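# Best way to move a big mirror without paying movers?

Asked by Emlyn Craddock

Moving at the end of the month, second floor to second floor, no elevator at either end. Most of it is easy. Bed comes apart, books are in small boxes.

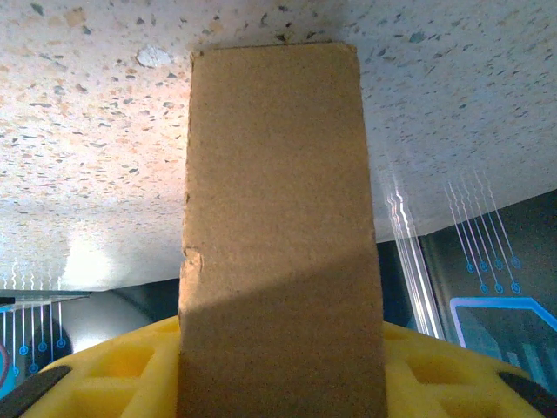
The problem is my grandmother's mirror. 35 inches wide, heavy frame, old glass with a bit of ripple in it. Movers want a two hour minimum plus a "specialty item" fee and I'd rather not. Have a friend with a wagon and one moving blanket. Do I lay it flat in the back or stand it up? And does the tape X on the glass do anything or is that a myth?

---

**Miyuki Morikawa** – accepted answer

Stand it up. Always. Flat glass flexes on every bump and old glass doesn't like that.

What I did for mine, 5 moves now and no cracks:

- painter's tape X on the glass. Doesnt stop it breaking, just holds the pieces if it does
- sheet of cardboard cut to size front and back, taped to each other and not to the frame (tape pulls old finish right off)
- corners doubled up, thats where it gets hit
- blanket over the whole thing, then stretch wrap
- write GLASS on both sides, big

In the car wedge it upright behind the front seats, long edge down, mattress or couch cushions either side. Strap it if you can. If it won't fit upright in the wagon borrow a van, don't tilt it way over and hope.

Stairs – two people, one above one below, shoes with grip. Take the light bulbs and rugs out of the way first. Go slow on the landing.

---

**Aled Hopkin**

Mirror boxes. Humphreys on the main road had the telescoping kind last time I was in, 2 halves that slide together. Not cheap but you can sell it on after. Wouldn't bother with bubble wrap right on the glass, left marks on mine in the heat.

---

**Elis Llewellyn**

just laid ours flat on a duvet and it was fine. short drive tho

> **Emlyn Craddock:** Going upright. Friend's wagon is too low so we're getting his sister's van. Thanks Miyuki, would of used duct tape on the frame for sure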